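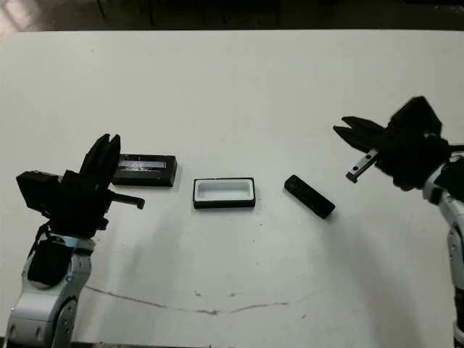 Two-arm start layout, how we do it now

Updated 08/03/2023. Replaces the old Carkley notes, which still float around and still have the wrong park pose. Delete your copy.

Quick writeup for anyone running the Lutix task. Three black items on a white table, one arm each side, same start every time so the policy results can be compared between people. Radu Cozma and I kept getting different success numbers from the same checkpoint and most of the gap was layout. Boring but fixable.

What you need

Both arms homed. Head view and wrist views streaming in Pondex.
The three items: flat piece with the shiny strip on top, open tray with the white inside, slim black piece.
Soft cloth for the table.
A saved reference still from the head view. Make one if you don't have one, takes a minute.

Step 1. Park the arms

Run park_both. Left gripper ends up low near the left item, fingers up. Right one comes in from the right side, fingers toward the middle. Don't nudge either by hand after parking, the joint readings drift and you won't notice till the first replay.

Wait for both status lines to say HOLD. If one says IDLE run it again. If it does it twice, power cycle that arm only, not both.

Step 2. Put the items down

Order is left to right: shiny strip piece, tray, slim piece. Loose row across the middle of the table. Long sides of the first two run left-right. Tray open side up, nothing in it. Slim piece goes on a slant, under the reach of the right gripper but not touching it.
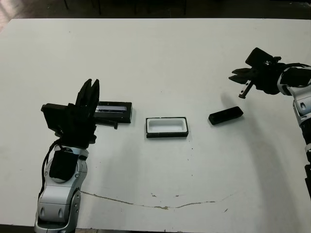
Get the order right first, then worry about angle. People spend ages squaring the tray and then have the other two swapped. Also leave white table showing between all three, the segmenter merges dark blobs that touch and the whole episode gets thrown out.

Overlay your reference still at half opacity and slide things till the outlines agree. Line up the tray first. Tray is easiest, the white inside gives a hard edge. Left piece partly hides behind the gripper from the head view so use its free end. Slim piece last - its angle matters more than its exact spot.

Brown line on the lower part of the table is handy as a fixed mark when you check that the head view hasn't shifted. Dont clean it off or try to, Kalliopi Rallis masks it in preprocessing and the mask is hardcoded.

Step 3. Check the wrist view

Switch Pondex to wrist. You want both fingers visible, clear gap between them, flat table past the tips. Far edge of the table should be level. If it tilts, the mount is loose, stop and tighten.

Look at the finger edges too. Ours are a bit ragged on the outside, fine for this task. Inside faces are what grips.

Wrist views pick up the whole room, desks and chairs and whoever is sitting there. We crop everything past the far table edge before training. Set crop_far = true. Default is false, this bit me badly in the first batch.
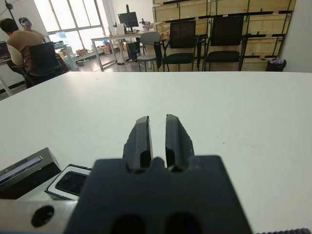

Step 4. Jitter the layout

Same start every time is for eval only. For training you want spread. Run jitter.py with your seed and it prints offsets for each item, in mm, plus a rotation for the slim piece. Max 13 mm. Move items by hand to match, don't bother being perfect.

Keep the order. Jitter never swaps items.

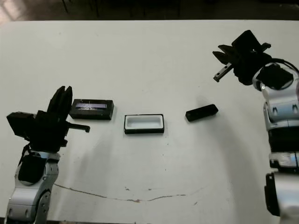 Do 4 jittered starts per seed, then reset to the reference and start the next seed. Total for us was 48 starts, and with the older episodes merged in the set is 3,041 episodes. Shadow from the right arm lands on the table and moves when the arm does, so leave the room lights alone between starts or you get two things changing at once.

Step 5. Eval

Back to the reference layout, no jitter. Overlay check before every single run. Log the start still together with the score, same folder. A score with no still doesn't go in the table, Kalliopi is strict on this and she's right.

Result so far

Radu and I now agree on which checkpoint is better. Before we didn't. Haven't tried it on the Spanos table, different surface and the segmenter thresholds will probaly need redoing.

Common problems

Overlay is off everywhere by the same amount: head view moved. Redo the reference.
Only the slim piece is off: someone bumped it. Just move it.
Tray reads as two objects: exposure too high, drop it one notch.
park_both hangs: check the e-stop. Its always the e-stop.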